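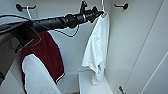 One neighbor from the Moreira side wanted to know, before I'd even found my pen, whether the swap was going to clash with the Sultdale street fair again. It isn't! They've moved to June and we're staying in May, so that was a cheerful way to start.

Minutes, Tedelach Clothing Swap, Tuesday, 7 p.m., back room at the library (I took notes, so blame me for the spelling).

Last swap: we took in 2,276 pieces, which still makes my arms ache. What didn't find a home went to the Mekent thrift shop, all except 3 bags of odd socks that are in my garage. Please come get them.

Money: $200 left over. We agreed to spend $72 of it on folding racks. I wanted the ones with wheels and got outvoted, fine.

Kids' sizes: long talk, lots of feelings. We'll sort by age this time and put shoes by the door. Coats stay where they were.

Drop-off: starts at nine in the morning, clean clothes only, and no bedding (we mean it).

Posters: still no one signed up. I said I'd do them if somebody else does the tape.

We quit at 8:30. Next meeting same room, and I'm bringing the lemon bars.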